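# Moving the Irside meter feed off nightly batch

The maintainer of Priltness, a small message broker used mostly by water and power utilities, spoke to us about the past year's work at Gollport. She asked to be identified by role only. The project was to replace a nightly file transfer from the Irside pumping stations with a continuous feed.

The old arrangement was a CSV export, compressed and copied to a shared server at 2 in the morning. "It was fine until a station clock drifted," she said. "Then you'd get two rows for the same interval and the loader kept whichever came last. We had totals that changed depending on file order."

Priltness assigns each reading a sequence number at the station, before it leaves the local buffer. The receiving end sorts on that number and treats the timestamp as ordinary data. Duplicates are dropped inside a window of 30 minutes. Anything older goes to a separate queue and is merged by a slower job.

"People ask why the window isn't bigger. It's held in memory. You can make it a day if you want to pay for a day."
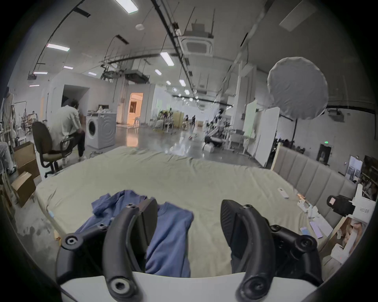

*Page last changed: 22 December 2022*

The first deployment covered six stations and used a single partition for all of them. Throughput was adequate, but one station with a poor radio link would reconnect and replay its whole buffer, and the other five waited behind it. The team moved to one partition per station in September.

"I'd argued against that. More partitions means more open files and a longer restart. On the hardware at Gollport the restart went up to nearly 32 seconds, and the operators were happy to live with it."

Schema changes gave more trouble than volume. Station firmware is updated on its own schedule, so old and new record layouts arrive side by side for weeks. Kelmendi, the schema registry the team chose, rejects a layout that removes a field but accepts one that changes its unit. A flow value switched from litres to cubic metres and passed every check.

"The type was still a float. Kelmendi did what it says it does. We now put the unit in the field name, which is ugly, and I wouldn't go back."

Asked about exactly-once delivery, she said Priltness does not offer it and the documentation has been reworded to say so. The broker delivers at least once, and the consumer is expected to cope with repeats.

The next release will let each partition set its own duplicate window. The configuration format for that is still being argued over on the mailing list.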